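Re: [gripper-trials] Plorkuna vs the old Rotudano for PC teardown
Thu 20 May

On the list last night, Nenholm bench wrote:
> The Plorkuna is plainly the better hand for this work. We got
> 11 memory modules out in a row without a drop. I'd suggest we
> order a second one before the price goes up.

I'd hold off on ordering anything. Eleven in a row is a nice run, but they were all the same module, in the same case, lying at the same angle, and the person driving had been practising since March. The Rotudano got 8 on its first morning with a driver who had never touched it. I don't see how we rank the two on that.

My main doubt is room. The sales sheet gives a stroke and a payload and says very little about how much space the linkage wants when the fingers are deep in something. Inside a desktop case it wants a lot. By the time the tips are near the board, the links and the round housing behind them fill a good part of what the wrist camera sees, and any glare off the board takes another bite.

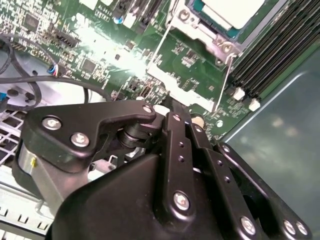
Saxena replied off list and is happy for me to pass it on: the wrist view matters less than I make out, as their drivers steer mostly by the overhead camera and only glance at the wrist one for the last bit. They also think a matt shade over the lamp would settle the glare for next to nothing.

Fair enough on the lamp. I'm less sure about the overhead camera – once the hand is down in the case, it must be looking at the back of the gripper. If Saxena has a recording where that works, please post it.

What I'd like before we spend another 250 on finger sets is dull but short. Same case, both hands, two drivers who swap over, and somebody writes down every regrasp as well as every drop. Include the coin cell and at least one cable plug. Memory modules are the easy part.

Has anyone tried the narrow tips at 199? The drawing shows them longer, and I'd expect them to bend.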